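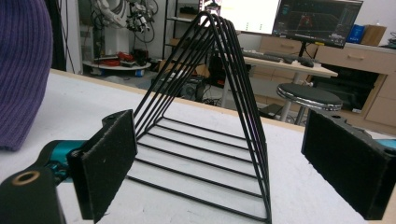 Desk racks are back at Markitz, the housewares store on Sarpong Street, and they went fast. The first 60 were out on the floor when doors opened at 9 a.m. By lunch, 59 gone. The last one had a bent rod and is now holding takeout menus behind the register. It's the plain black wire model again, five triangle frames standing one inside the next over a floor of straight rungs, no paint options, no plastic feet to lose. Same as the spring batch, same price.

Store manager Janaína Macedo said the delivery was supposed to be bigger. "We asked for 2,000 across the three stores and got a pallet," she said. "One pallet. I'm not mad, I just want the rest of them." The remainder is due in July, she said, split between Sikthorpe, the downtown store and the outlet by the bus station.

People are buying them for mail, mostly. Also cutting boards, pot lids, records. One shopper in line had 3 under her arm and said two were for her sister's classroom, to keep folders off the floor. Another wanted to know if it would hold a laptop. Macedo's answer – a thin one, closed, and not near the edge of the table.

The rack is made by Nidel, a small metal shop out past the Sikthorpe rail yard that used to do mostly oven shelves and refrigerator baskets. It started on home goods last year after a big kitchen order fell thru. The shop did not return a call before this was posted.

A few complaints from the spring, worth knowing. The matte finish shows dust. Small envelopes slip down between the rungs if you stand them on end, so lay a strip of cardboard along the bottom or put them in sideways. And it is lighter than it looks, so load the middle first – a full side and an empty side will tip it.

Markitz is keeping a waiting list at the service desk, names and phone numbers only, no deposit. Limit of two per household when the July shipment comes in. The limit was not in place this morning, wich several people in the back of the line pointed out. Returns within 60 days with a receipt. Store hours are 9 a.m. to 7 p.m.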